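Minutes, Testitz Library Bond Working Group – September 6, 2023

I took the notes this time, so please forgive the shape they're in. We met in the back room at the Findberg branch, which still smells like paint, and got going a little late because the front door was locked and half of us were standing at it.

The March minutes were approved with one fix. I had written that the bond measure passed by 117 votes. It passed by 586. The 117 was the margin in the Hekance precincts alone, and I mixed up the two columns. Sorry, Hekance!

First up was the wording on the project sign. The city wants "Paid for by the taxpayers of Testitz" and most of us wanted the word "voters" in there somewhere. We went back and forth on this much longer than we should have. In the end we voted for the city's version, with a smaller line underneath giving the date of the election. I voted no, and I'd like that noted (so I'm noting it).

Then the architect's drawings from Liepiņa. Everybody likes the new reading room. The parking is another story – the plan shows 25 spaces, and the old lot had more than that even with the dumpster in it. We're asking Liepiņa to look at angled parking along the north side and get back to us before the next meeting.

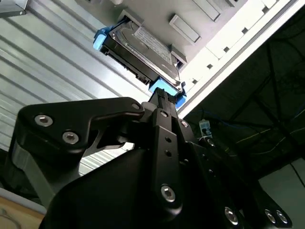

A hard drive in its blue carrier at a bay of the server chassis.

On the petition for Sunday hours, we received 1098 signatures, and the clerk's office is still checking them. I was asked whether bond money can pay for longer hours. It can't, it's for the building only, so staffing would have to come out of the regular city budget. We agreed to send the petition on to the council with a cover letter. I'm writing the letter and will pass a draft around.

Old business: the book drop on the Hekance side is still jammed. Public works has the request. The thank-you postcards to voters are printed but there's a typo on the back, and we decided to mail them anyway.

We ran out of time for the naming policy, so it goes first on the next agenda. Adjourned after a motion and a very quick second.

Comments

northsidereader: Angled parking, yes please. Backing out of that lot is scary enough already.

hekance_mom: What's the typo?? Now I have to know.

pagecorner: I would have voted no on the sign too. Can you post the drawings?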